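Native or exotic, does it matter after 2000 years?
Vurnville Nature Forum

veerle_vw
Our creek group wants to pull every non-native willow by August. I say fine, but herons nest in them. Thoughts? Mending day here too, so I may be slow.

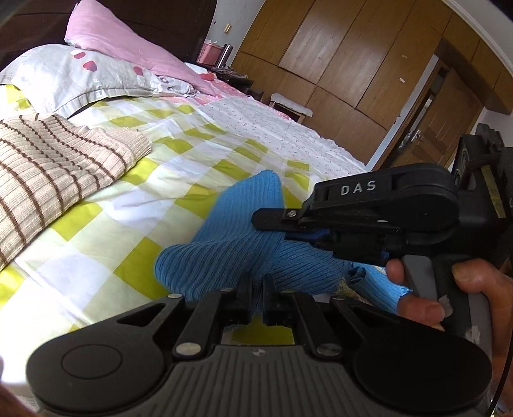
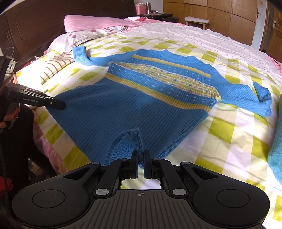
Blue knit on the bed, both times.

Plandby
Pull them. We took out 350 upstream and the sedges came right back.

ahoekstra
Came back where, though? I walk that stretch and it's mostly bare mud — the herons left too.

Plandby
Give it time! You want 500 seedlings in there first?

veerle_vw
Could we do one bank this year and leave the other?

ahoekstra
I'd go for that. Ask Smits which bank floods.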